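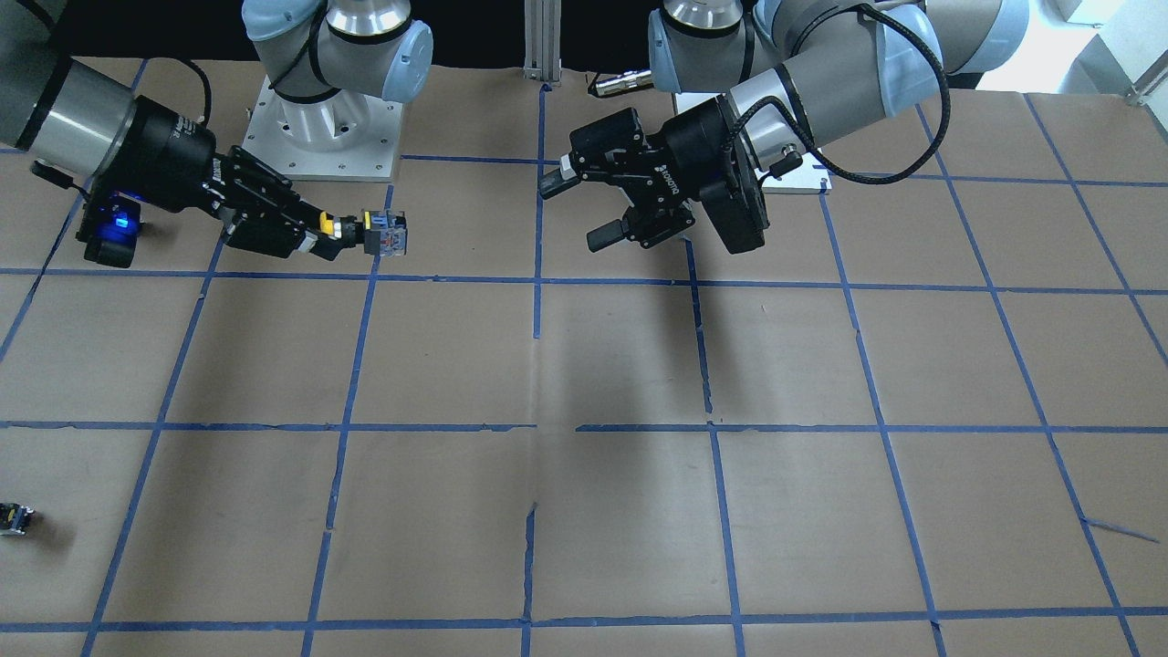

Drokside table covering kit, reviewed after a winter of use

I have been meaning to write this since January, and Chantelle Jacobs finally told me that if I was going to keep talking about paper at lunch I might as well put it on the internet. So, the Drokside kit: one big roll of brown kraft paper, 8 rolls of blue painter's tape, a cutter and a folding straightedge, sold by Tindora for people who keep a two-arm bench cell and are tired of scratching the tabletop.

Our cell has two arms mounted along the back edge, facing out over one large table, and I look after it most mornings before Wellington Andrade comes in to run it. We used to have a rubber mat. It looked very smart and it curled at the corners, and every time it crept we were left wondering why a part wasn't quite where we had put it. Paper, taped down flat, has been a much happier arrangement for us!

Laying it takes me almost 20 minutes, arms powered down, and I still do it the slow way. Roll the paper out from the back, smooth it toward you with a forearm, tape the edges, then put the grid down. I like big squares. They're easy to see from the operator's chair, and when Wellington calls over that a connector has gone astray he can tell me which square it's in (usually one at the side, in my experience).

Now the tape. It lifts cleanly and doesn't take the paper with it, which I can't say for the Van Loon tape we had before. But it does wrinkle where one strip crosses another, and my lines have never come out perfectly even. You'll get little gaps too, if you tear by hand like I do. For telling squares apart that doesn't matter a bit. If you want a grid to measure from, please get a proper printed sheet, and don't ask the tape to do a ruler's job. Check for loose bits before you start up as well. I'm forever finding a stray strip after I was sure I'd finished.

The paper creases a little, and I'd change it when a seam or split starts to show near the middle. We get seven weeks or so out of a sheet. One thing I do love is the plain tan color. Black gripper fingers show up nicely against it, and so does a small part with a bit of yellow on it.

My complaints are small. The cutter is flimsy and I went back to my own Ciltthorpe knife within a day. The straightedge is too short for a table our size, so you end up moving it along and hoping. And the instructions say nothing at all about working around mounting plates, where you really want to cut the paper a touch shy so you can still reach the screws with a driver.

Would I buy it again? I already have, and the second box is under my desk.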